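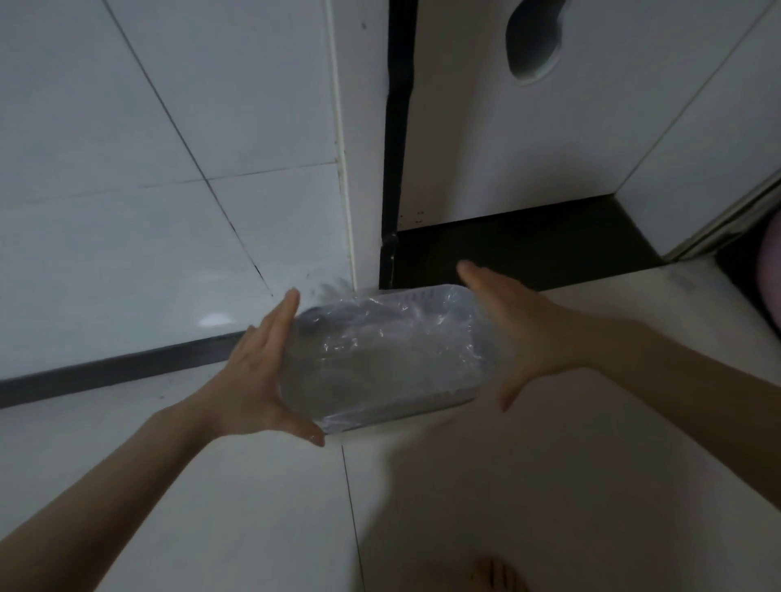

Roscombe Shallow Boot Tray
Item 968. Sold singly. Ships flat in a plain sleeve.

We were slow to add a boot tray to the shop. Most of what we tried over the winter was bad: lips too low to hold a puddle, corners that curled by the second week, ribs that trapped grit and had to be cleaned with a toothbrush. The Roscombe is the one we kept. We still have complaints about it, and they are further down.

What the maker says
"Holds a full season of snowmelt." We doubt it. It holds what drips off two pairs of boots overnight, and then you have to empty it. If you leave it for days in a mild spell you will be carrying a full tray across the hall, and the short ends don't give you much to hang on to.

"Fits any entryway." It doesn't. Measure first, and measure with the door open. Two customers in Clurham sent theirs back in March when the door wouldn't clear the rim.

"Never needs cleaning." We have no idea what this means. Rinse it in the tub and wipe it with dish soap. Road salt leaves a white haze that takes a second wash.

What we found
Valentyna Yatsenko kept one by the back door of the shop and another at home under a bench. The shop tray stayed flat. The home tray sat beside a heating vent and bowed a little in the middle, though it went back after a night under a stack of catalogs. Neither cracked. The rim did its job on level floors. On a sloped porch the water ran to one end and over.

Aníbal Seixas tried his under a litter box, which the maker also suggests. He says it's fine for that and too expensive for that.

Compared with the Lopes tray
The Lopes (item 704) is deeper and stiffer, and it costs more. If you have kids or a big dog, get the Lopes. If you have one or two adults and a short hallway, the Roscombe is enough. We don't see a reason to buy the matching mat for either one.

Returns
Unused trays can come back within 21 days. Used trays can't, unless they leak. Please don't use the box it came in as the only packing if you are sending back more than one.

Price breaks start at 8 trays. Ask for Celeste Lagos at the Wurnidton counter.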